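# Skeltach Robot Club — Common Questions

**Do I need experience to join?**
No. Most new members never touched a robot before. We start with small tasks, for example putting a gear on a pin.

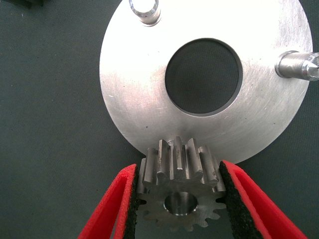 *Gear in the gripper, next to the plate.*

**When do you meet?**
Every Monday at Wisance Hall, for two hours. The room has space for 10 students.

**What is the Burico task?**
It is our practice for the spring competition. The arms must fill a round plate with gears, and each team gets nine tries.

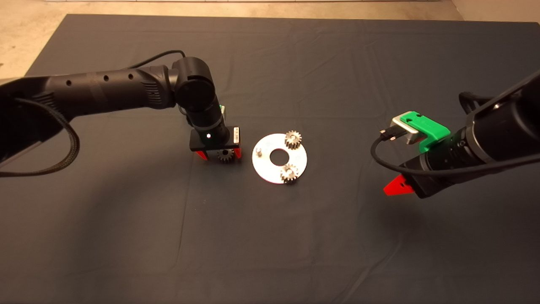 Scoring is simple, but please read it well before your first try. A gear counts only when it sits flat on its pin. With two gears on the plate and the third still in the red fingers, like here, you have two thirds of the points. A dropped gear gives zero — you may not put it back by hand.

**Can I take parts home?**
Sorry, no. Parts stay in the club room.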